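Okay, a small thread about sleeping in a cold house, now that I'm on my second winter in Skovard and have finally stopped wearing a hat to bed.

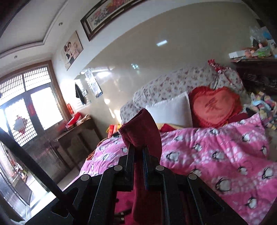

When I moved up from Bandport I thought the answer was more heat, so I ran the little heater all night and woke up with a throat like sandpaper. What I do now is warm the bed and leave the room alone. Two layers, with air between them, beat one enormous comforter every time. And please don't feel you have to buy the tasteful gray kind! A bright pink quilt with cartoon penguins on it will cheer up a February morning far better than anything in oatmeal.

Next thing: the hot water bottle goes in before you brush your teeth, down where your feet will be. Move it over when you climb in (I forgot this once and kicked it clear out of bed).

Socks are personal. I love them for the first 7 minutes and then they have to go.

The thermostat stays low overnight and comes up a bit before the alarm. My bill last month was still 852 kroner, so I'm no wizard, but it used to be worse.

If you have a trick for cold noses, please send it along. I've got until April up here and I'm open to anything.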